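The Second Life of a Race Shirt

Most households in Flistthorpe have a drawer that no longer closes. It holds shirts from charity runs, school concerts and jobs people left years ago. They rarely get worn and they rarely get thrown out.

Shuk-fan Poon has made a small business out of that drawer. Her workroom, Wunier, takes in old clothes by the bag and gives them back as quilts, cushion covers and draft stoppers. She started in April with one sewing machine and a card in the post office window. By the end of summer she had a waiting list of 14 families.

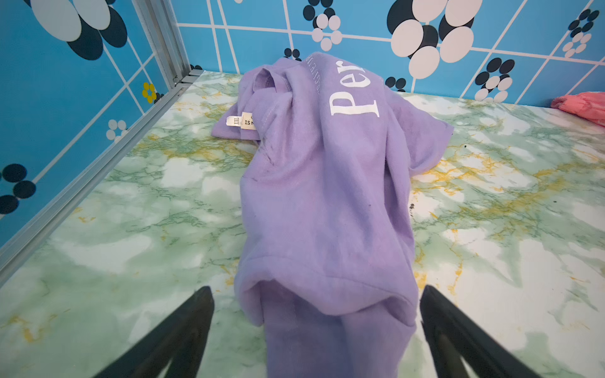
Photo: Kwan-ho Lo

T-shirts make up most of the work. Customers usually want the printing saved, and printing is the hardest part to handle. An iron set too hot will smear it, so Poon presses from the back through a cotton cloth. She then fuses a light backing to the fabric before she cuts. Without the backing, jersey curls at the edges and stretches as it goes under the needle.

She charges by the finished panel and asks people to wash everything before they bring it in. Fabric softener is a problem, as it leaves a coating that keeps the backing from sticking. She will work around a stain if the customer doesn't mind losing that part of the shirt. Some customers ask her to leave the stain in.

"A man brought me his painting shirts and told me to keep the paint," she says. "He didn't care about the logo at all."

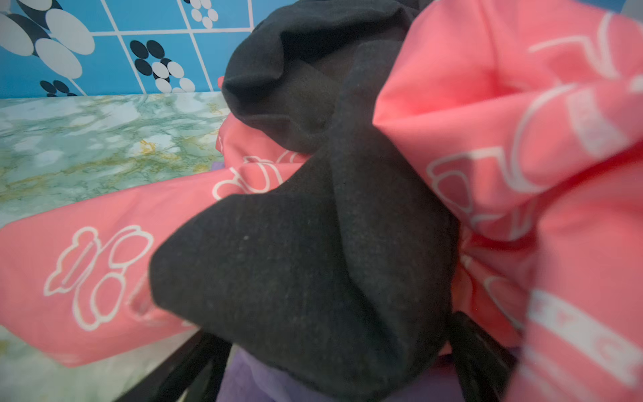 Sweaters are slower. Wool can be felted in a hot wash, which thickens it and stops it from raveling, but a blend may come out of the machine looking just as it went in. Poon cuts a test piece from the inside of a hem and washes that first. If it doesn't felt, she stitches along both sides of the cutting line before she picks up the scissors.

The repair shop next door, Telano, sends her what it can't fix. Its owner, a Mrs. Hsu, has mended coats in town for 13 years and has little patience for new zippers. The two share a delivery of thread and divide the cost of the heating. On slow afternoons they trade offcuts across the hall.

Poon's own training was in bookkeeping, and she still does accounts for two local firms. She learned to quilt from library books and from taking apart a bedspread she bought at a yard sale. Her early quilts were too heavy. She had used a thick filling between layers that were already warm, and one customer returned hers after a week because she couldn't lift it onto the line.
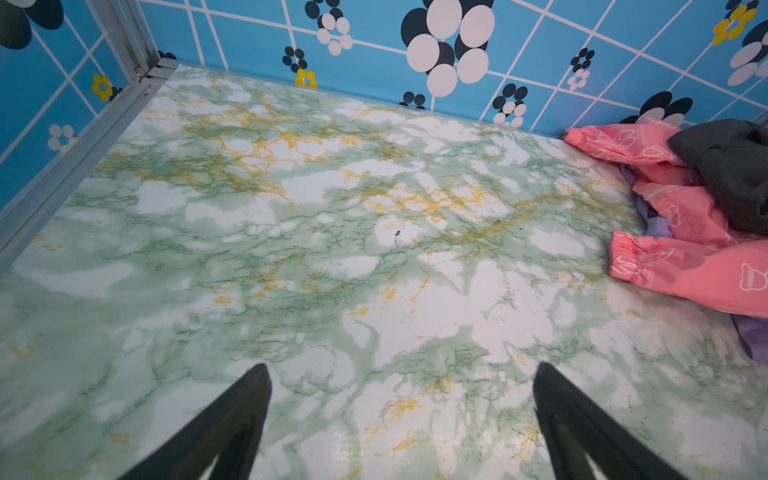 Color is where most customers get stuck. They arrive with a pile of shirts that were never meant to be seen together, and they worry that the result will look like a flag. Poon's usual answer is to pick one pattern that already holds several shades and choose the border strips from that. Marbled surfaces are good for this, she says. White and pale mint with darker green veins and a few streaks of mustard yellow would give her a whole border, with the white as the widest strip and the mustard kept for the narrow ones. She has borrowed colors from wrapping paper and a seed packet in the same way.

A full quilt takes her over 8 weeks, mostly in the evenings. The scraps go into draft stoppers, and whatever is too small for those is chopped up for stuffing. Buttons go back to the customer in an envelope.

She is taking orders again for the winter, though anything meant as a holiday gift needs to reach her by 25/09/2020. Bags can be left at the side door, with a name and phone number pinned to the top item.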